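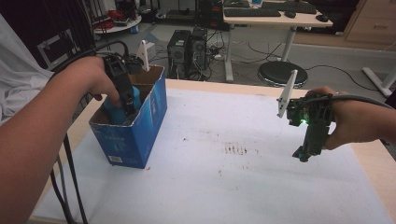

Slide 1. Good evening. I was asked to speak on the history of Damasceno, and was told I could have the room until 7, which works out to very little time per decade. So tonight is about one thing only: the company store and what became of its papers. A mill town keeps its records wherever there's a dry shelf, and for a long stretch of our history dry shelves were scarce. Most of what I know came out of boxes. You'll picture something nice and gray with a label. Think more of a blue cardboard box with the flaps gone and the brown edges showing, a barcode still on the front, doing a second career. That kind of box has saved more local history than any vault in the county. (Pause. If they laugh, fine. If not, move along.)

Slide 2. The town before the town. Damasceno started as a landing on the river where the Prasatus Lumber Company tied up its rafts. There was a bunkhouse, a cook shed and a stable, and the stable was the best built of the three. The company thought well of its horses. Men could be replaced by writing to the city, while a good team had to be paid for up front.

The store came next. It sold boots, lamp oil, salt pork, axe handles and a cough syrup that the ledger calls "the usual." I've never found out what was in it. Judging by how much of it went out in the winter months, the whole camp had either very bad lungs or very good taste.

Slide 3. The ledger page. (Leave this one up a while, people like to read it.) Each man had an account, and what he bought was taken from his pay in spring. One fellow finished a full winter in the woods owing the company for a hat. He signed on again the next season, and the first line against his new account is another hat.

Please note the handwriting. The first clerk wrote a lovely slanted hand. The second clerk wrote as if the desk were moving. You can tell to the day when one took over from the other, and from then on every name in town is a matter of opinion. Two families here spell themselves the way they do on account of that man. I won't say which. They're probably in the room.

Slide 4. The fire. Every lumber town has one, and ours was modest. It took the cook shed, part of the boardwalk and the company office. The ledgers survived by being in the wrong place: someone had carried them to the stable and left them there, against the rules. There's a stern letter about it, dated before the fire. I've looked for the letter after the fire saying thank you. It must have been filed separately.

Slide 5. The move to Wokik. When the good pine ran out, Prasatus moved its office 10 miles upriver to Wokik and took the payroll with it. People in Wokik will tell you this was the real beginning of the district. They have a plaque. I've read the plaque several times, and it's a handsome piece of metalwork.

(Check for Wokik people before saying this.)

What the company didn't take was the paper. It went into the loft over the store, and the store went through a run of owners: a feed dealer, a barber, a man who fixed radios. None of them needed the loft, and none of them got around to clearing it. I'd like us to remember idleness kindly tonight. It's one of the main reasons we have anything.

Slide 6. What's there now. The list stands at 1,093 items. An item can be a bound ledger or a receipt for nails, so don't be too impressed. The loft also gave us part of a harness, a sign saying NO CREDIT (this from a store that ran on nothing else), and a wasps' nest we chose not to catalog.

Slide 7. Kuka Street. The store stood at the bottom of Kuka Street, where the parking lot is. I'm often asked where the street's name came from. I have three explanations, all from people who were certain. One says a mule, one says a creek, and one says a misprint on the first survey map. Having met the second clerk's handwriting, I lean toward the misprint.

Slide 8. Money. We need $3,000 for proper shelving. The present shelving came from a shoe shop and is just the right depth for shoes. Ledgers hang over the front of it and catch people on the hip. There's a jar by the coffee.

If you have papers at home, bring them in before July, when the reading room closes for the roof. Don't clean them up first. Don't tape anything. And leave them in whatever box they're in, we're used to it.

Questions. (If asked about the cough syrup, say we're still looking. If asked about the ghost in the mill, point to the cookies.)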